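The Stool

The shop in Seritz closed on 2nd January, and by the end of that week I had the keys and a list. The list had 79 things on it. My aunt had written it in July, when she still thought somebody would buy the place whole.

Number 7 was the stool. She had sat on it behind the counter at Wamum for most of my life, and she wanted it back. I put it on the black leather table, legs up, and looked at the underside for the first time. It was all ribs and braces, like the bottom of a boat.

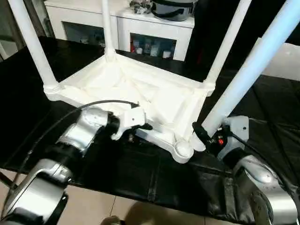

The stool from behind the counter, upside down on the table.

I was looking for her writing. She marked everything she owned, usually with the price she had paid. I ran my thumb along the ribs and thought about her shouting at the radio.

The next line on the list said "tray, white, with what is in it." She had kept it by the register and hated anyone moving it. People in town said she had 1000 in cash hidden in that shop. My cousin believed it and once pulled up two floorboards.

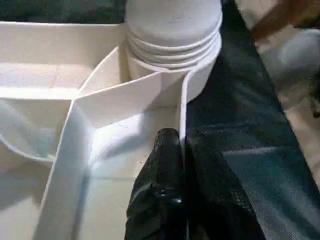 The tray, with the stack against the back.

I did not take the stack apart. She had asked for the tray with what was in it, so that was how it would go.

I called her from the doorway. She asked if the stool was all right and I said it was.

"And my tray?"

"I have it here."

"Don't tip it," she said, and went back to her program.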